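Presier long-handled dustpan and brush set: review
Telmo Segura, June 11, 2020

I bought this set for a ground floor laid in polished marble tile. The test load was ordinary packaging waste: torn cardboard, paper slips and the finer bits that come off both.
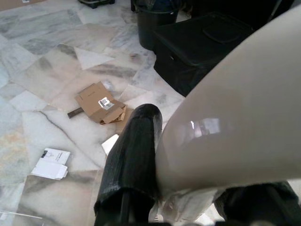

Card with a shipping label still stuck to it is the awkward item. A flattened box is wider than most pans, so fold it first or pick it up by hand. Loose paper lies flat on polished stone and needs a short, low stroke at the edge.
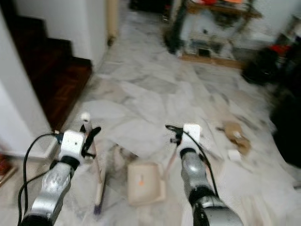
The pan is beige with raised sides. Its front lip measured 9 mm out of true at one corner when new. I pressed it flat and it has stayed flat. Fine debris passes under a lifted lip, so check yours before use.

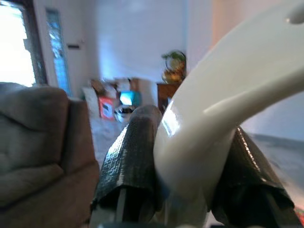 White moulded part with the oval hole, next to the recliner.

Total weight is 526 g on my scales. The sticks are thin and flex slightly under load, though not enough to affect control. 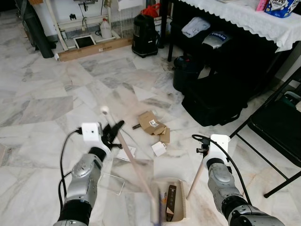

Large pieces should go in last, as they block the pan for everything behind them. Rinse the pan and dry it before storage. Grit left in the corners will mark a polished floor.

Rating: good on fine debris, fair on card.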